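Kitchen and sink area check, Wumgate house
16/01/2018 — by Anca Munteanu
Filed under: Premises / Monthly checks

1. Extinguisher and fire blanket. On their hooks, tags in date. OK.
2. Kettle and toaster leads. No damage. The toaster plug is loose in the left socket — use the right one until Yhon Arango has looked at it.
3. Floor. Mat by the door curls at one corner. Tape down or replace.
4. Kettle. Rated 3000 W, so it must not share an extension lead with the heater. Found on one again. Lead removed.

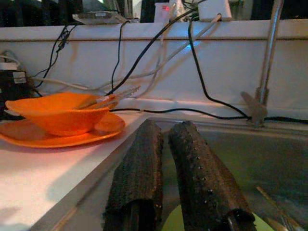
5. Sink and worktop. Seal to be checked along its full length every month and redone by June. Crockery should be washed and put away before the check, please. The orange bowl was still on its plate on the white counter, with a clear plastic utensil left in it, and there was something pale green low in the steel basin. Not a hazard, but marked as a comment. Sharp knives never go in the basin.
6. Tap. Lever moves freely, no drip after 3 minutes. OK.
7. Under-sink cupboard. Bleach still next to the descaler — move one of them to the high shelf. Ilaria Serra to do.
8. First aid box. Plasters low, eyewash fine.

Result: pass with comments. Items 2, 3 and 7 stay open until signed off by Yolanda Apaza.

Contact: Grondley Premises Office, ext. 1849 | Back to top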